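Haslam Community Hall Users Group
Minutes of the meeting held March 2019

Present: representatives of the quilting circle, the chess club, the lunch club, the Tiltitz dance class and the parent and toddler group. Apologies were received from the choir.

1. Minutes of the last meeting
Agreed as a correct record. The blind in the small room has still not been fixed and was carried forward.

2. Heating
The boiler cut out on 2 evenings last month. Hasano sent an engineer, who reset the timer and said the pump was near the end of its life. A written quote is expected. The dance class asked for the heat to come on later on their nights, as the room is too warm by the second half. The lunch club would like it on earlier. Agreed to try separate settings for the two rooms until the next meeting and see what the bill does.

3. Lost property
The shelf in the hallway is full again. Gloves, umbrellas and a child's coat have been there through the winter. Anything left at the end of the month will go to the thrift store. Small items are kept in the office and can be claimed by describing them to whoever is on desk duty.

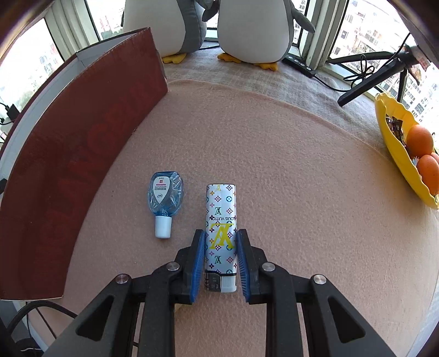 Item 3: lighter with colored monogram pattern and Louis Vuitton lettering.

The toddler group asked that lighters and matches not be put on the hallway shelf at any time. Agreed. The notice by the door will be reworded to say so.

4. Kitchen
The lunch club reported that the left-hand oven runs hot. Users are asked to check food early until it has been looked at. Dish towels are going missing – groups should bring their own and take them home. The Fekell water filter needs a new cartridge, and the lunch club will order one and pass on the receipt.

5. Storage closet
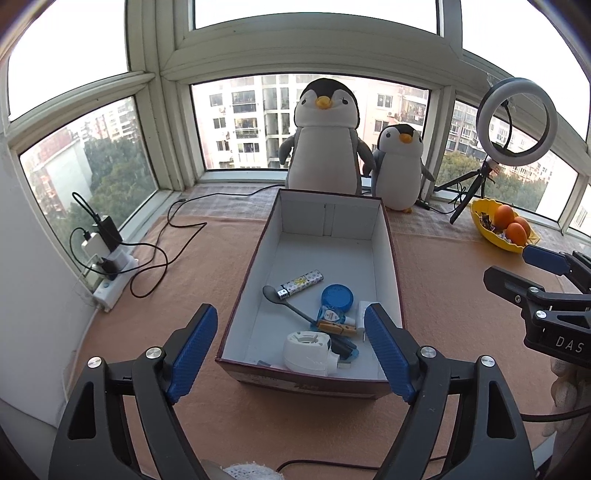

The closet has to be cleared before the new shelving goes in. Each group will get one shelf and should label its things with the group name. Open boxes have been a nuisance, as the contents end up on the floor when anything is moved. A box with a divider panel in it, like the one on the peach-colored tablecloth, is fine for small supplies provided it has a lid or is taped shut between sessions. The chess club asked whether its folding boards could stay behind the door. This was left until the shelving is up.

6. Rates
Hourly rates stay as they are until September. The deposit for private parties will be $100, payable at booking. The quilting circle felt this was high for regular users, and it was agreed that member groups would not be charged it.

7. Any other business
The side gate sticks in wet weather. The dance class will bring some oil.
Parking – users are reminded to leave the 5 spaces by the ramp for people who need them.

Next meeting to be arranged once the boiler quote is in.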